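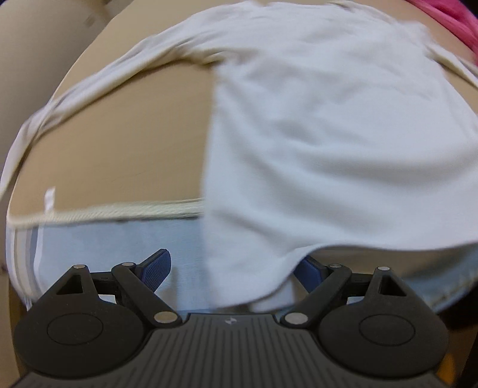 Surely a contour line is only somebody's guess at where the hill goes, a student at Drulcombe College wrote to us after the first edition, and why should we trust it? We have kept that question at the front of Chapter 2 ever since, as it's a very good one, and most of what follows is our rather long reply to it.

You met scale and grid references in the last chapter, and I hope you've had a go at finding your own street on a topographic sheet (if you haven't, put the kettle on and do it now!). Position on a flat page is a comfortable idea. Height is harder - we are asking the same sheet of paper to carry a third dimension, and to do it without hiding the creeks, tracks and fence lines underneath.

A contour joins points of equal elevation. Imagine the sea creeping up the side of Mount Lasimard until it stands at exactly 60 metres, and then picture the shoreline it would draw, in and out of every gully. Let the water climb to 80 metres and it draws another. On the Fakthorpe sheet, which we use throughout this chapter, the contour interval is 20 metres, so those two shorelines are neighbours. Where they crowd together the ground is steep, and where they wander apart you can expect an easier walk.

Some heights fall between the lines. The knoll east of Fakthorpe is marked with a dot and the figure 129, and this is called a spot height. Keep it in mind, because we'll be drawing a cross-section through it in the first exercise, and you will need a sharp pencil, a strip of scrap paper and a little patience.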